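Right, last time I promised to show how I replay recorded arm moves in simulation before trusting them for training. Ekow Baidoo got me into this and I've not looked back!

Two views out of my Brikthorpe room, one of the whole table and one from a gripper:

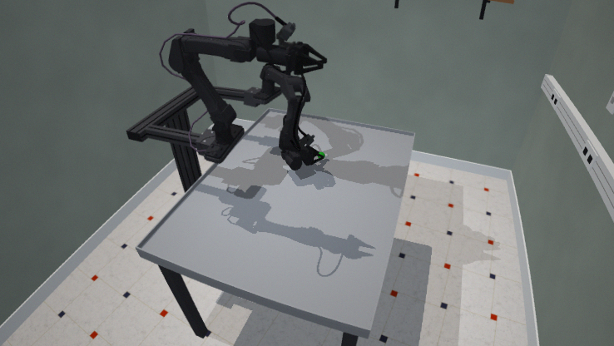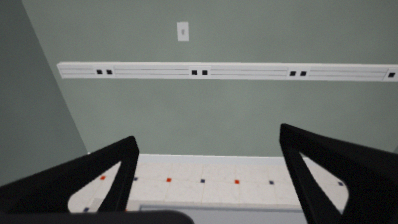

First, load your recordings (I had 176) and play each one at normal speed. Don't skip ahead, tempting as it is. Then nudge the cube's start position a little and play them all again. I do 6 nudges per recording, which takes more than 320 minutes on my old machine, so I start it and go to bed.

Bin any run where the cube gets dropped, and train on what's left. Next up: lighting!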